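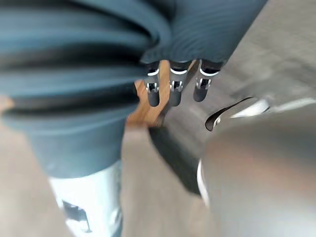
Diario > Casa > Junio

Menudo día de recoger trastos. Me levanté con la idea de ordenar solo la mesa del cuarto del fondo y acabé con todos los cajones por el suelo – típico en mí. Beverley Yeoman llamó a media mañana desde Lustville para preguntarme si ya había encontrado las facturas de Durusard, y claro, ¡no! Había más de 20 papeles que no recordaba ni haber guardado, y una garantía de Cosgrove de unas estanterías que ya ni tengo.

Comí de pie, un poco de tortilla fría, y seguí hasta las seis. La factura buena era de 996 y estaba dentro de un libro de jardinería (a saber por qué la metí ahí). Me dio tanta alegría que puse música y hasta fregué el pasillo.

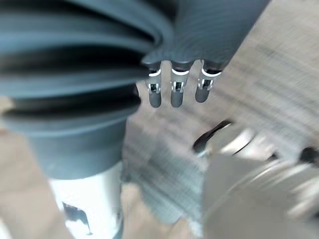 ¿Y qué hago con los papeles viejos? Los guardo en una carpeta hasta que acabe el verano y luego los tiro.

Mañana toca el armario de la entrada, que me da una pereza tremenda – a ver si Beverley se anima a venir.

Inicio Diario Recetas Contacto

© Cuaderno de Prollumside | Contacto | Volver arriba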